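Setting Up the Denwood Suspension Trainer at Home
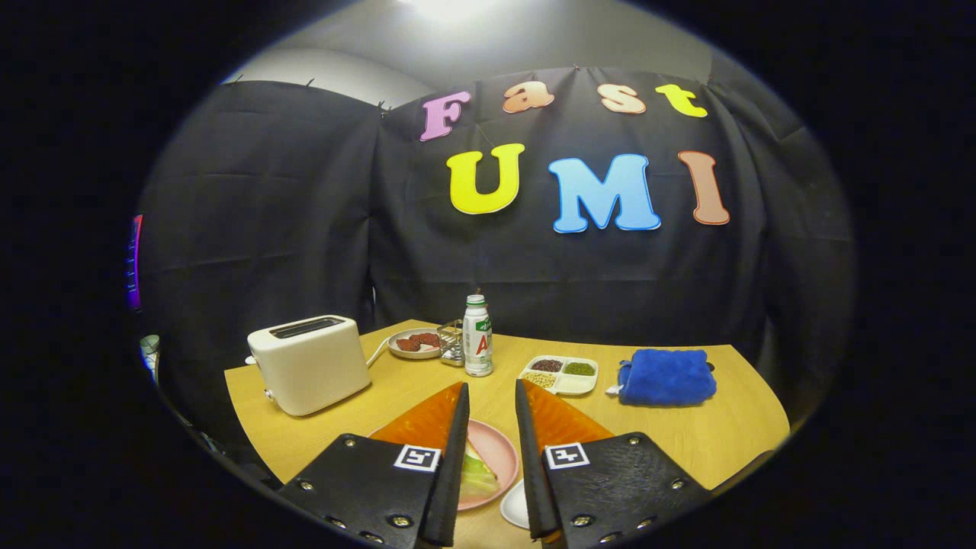

Before you hang anything

Hi, and welcome to the part of the guide I rewrote three times. I'm Ismail Metwally, I coach the strap classes at Clotetti, and I've put up more of these trainers than I care to admit (bedrooms, garages, one very nice laundry room). Set aside 20 minutes for your first go. After that you'll have it up before your coffee is cool enough to drink.

You should have these in the bag:

Main strap with the carabiner already clipped on
Two adjustable side straps with handles and foot loops
Door anchor (the short strap with the fat foam block at one end)
Beam strap (the long one with sewn loops)
Door hanger card that says someone is working out in here. Please use it!

If you bought yours before 26 September 2022, the foam block is the older, thinner one. It still works on most interior doors, but write to us through the store page and we'll send you the thick one.

CAUTION: The trainer is rated for users up to 263 pounds. That rating is for the straps and stitching, and your door or beam has its own limit. If a door rattles, flexes or has a hollow sound near the hinges, pick another door.

Part 1: Hanging it on a door

1. Pick a door that closes toward you while you work out, so you're pulling it shut the whole time. Stand on the side where you can't see the hinges move when it opens. If you push the door to open it, you're on the wrong side – walk around.

2. Open the door and lay the foam block over the top, on the far side, somewhere near the middle. The strap loop hangs down on your side.

3. Close the door all the way and lock it if you can. Tug the loop straight down, then out toward you. The block should sit snug and go nowhere.

4. Hang the door card on the other knob. My training partner Wenjie Guo skipped this once and got a face full of roommate in the middle of a row.

5. Clip the carabiner through the loop and let the gate snap shut by itself. Give it a wiggle with your finger to check.

Note: If the block slides sideways when you tug, wipe the top of the door. Dust up there is like ball bearings.

Part 2: Hanging it on a beam or bar

1. Choose something fixed, between seven and nine feet off the floor. Shower rods, closet rods and curtain poles are out, even the sturdy-looking ones.

2. Throw the beam strap over the top and wrap it until the loose end hangs at a height you can reach. Two wraps on a thick beam, three or four on a skinny pull-up bar.

3. Clip the carabiner through the lowest loop you can use without the handles hitting the floor.

4. Lean back with both hands and your feet wide apart, slowly, putting a little more weight on it each time. Listen as much as you look. Creaking wood means stop.

CAUTION: Don't wrap the strap around anything with a sharp edge. Steel I-beams chew through webbing. Slide a folded towel under the strap or, better, find another spot.

Part 3: Setting the strap length

There are yellow marks stitched on the side straps, and I use them all the time. To shorten, press the buckle and pull the tab up and back. To lengthen, press both buckles and pull the handles down toward the floor.

Short (top mark): rows and anything where you lean back
Middle: squats, lunges, biceps curls
Long (bottom of the handles at mid-calf): planks, hamstring curls, push-ups with your feet in the loops

Check that both sides match before each exercise. A half-inch off feels like nothing standing up and like a whole lot in a plank.

Part 4: Your test round

1. Set the straps to short. Face the anchor and hold the handles with your palms facing each other.

2. Walk your feet forward a step or two and lean back with straight arms. Keep your hips in line with your shoulders (no sitting in an invisible chair).

3. Pull your chest to the handles, pause, and come back down slowly. Do eight.

4. Stand up and look at the anchor again. If the loop has crept or the block has tilted, unclip and reseat it.

Too easy? Walk your feet closer to the anchor. Too hard? Walk them back and stand more upright. That one little adjustment works for nearly every pulling move in the workout section, so play with it!

Care

Wipe the handles with a damp cloth and air dry. No bleach, no dryer. Look over the stitching and the carabiner once a month, and stop using the trainer if you see fuzzing, cuts or a gate that sticks. Take the whole thing down when you're done, especially if there are kids in the house.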